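I caught Willy Dekker at lunch, which he takes standing up, and asked him how a man ends up tuning pianos in Nivstead for most of his life. "My aunt had one and it sounded awful," he said. "I was twelve. I took the front off and got yelled at!"

He still has the tuning lever she bought him afterward (an apology, sort of). He's 2 years off retiring now, or so he keeps telling people, and he figures he's been through 3,000 pianos, a few of them so bad he charged half.

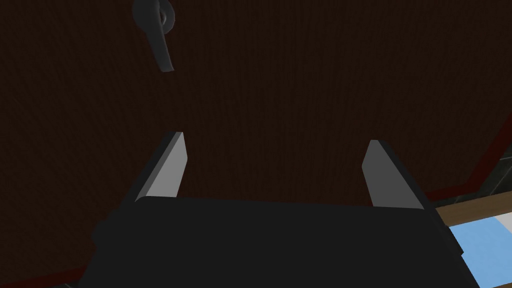 I wanted to know about the worst one. "Oh, the De Bruijn upright," he said right away. "Twenty-three strings gone and a mouse nest in the bass end. I loved that piano." He fixed it over one long, wet May and then had to hand it back, and I think he's still a little sore about that.

Does he play? Badly, he says, and only hymns. His old apprentice Rutilio Xolalpa is the real player, and the two of them argue on the phone about octaves – how wide to stretch them, mostly. "He's wrong, but he's wrong in tune."
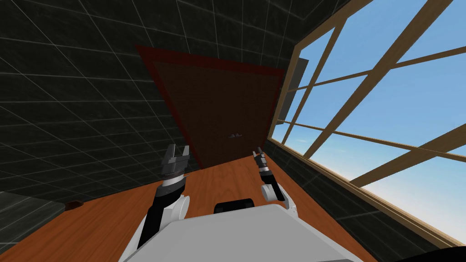
*Page last changed: May, 4:15 pm*

We got onto electronic tuners after that. He owns one and uses it for the first A, then puts it back in the bag. "After that I want to hear the thing for myself." His oldest customer is 91 and books him every spring, and he had to leave at two to go see her.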